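# The Patience of Toy Vegetables

Yogesh Tomar moves his hands slowly, and the robot follows. He works for Zernetti, a small company which teaches machines to do kitchen tasks, and on a Tuesday morning I sat near him with my notebook and tried to be quiet.
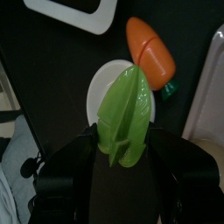
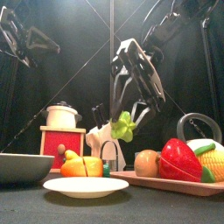
Issue 28 | Page 40

The toys come from a shop for children. Tomar likes them because they do not spoil and they always have the same shape, but he admits that they are slippery. A green piece with ridges must be taken at the correct angle, or it turns between the fingers. The carrot is easier, in his opinion.

Each movement he records is called an episode. A good episode has one clear purpose, for example to bring a vegetable to the plate, and it lasts less than 30 seconds. The learning system, which has the name Erkine, receives the pictures from the cameras together with the positions of the arm. From these it must find out by itself what the person wanted to do.

I asked him if he deletes the episodes with mistakes. "Only if I was sleeping," he said. When he misses the toy and then corrects himself, he keeps the recording. The system also has to learn how to recover.

Between the episodes he changes the places of the objects. It is the part of the work he enjoys least. In the first weeks he put the plate always near the same spot, and Erkine learned the spot and did not learn the plate. Now he follows a list, written by his colleagues in Brorkbridge, which tells him where to put everything.

He stops after nine episodes to rest his wrists. Then he drinks tea, reads the next line of the list, and moves the plate again.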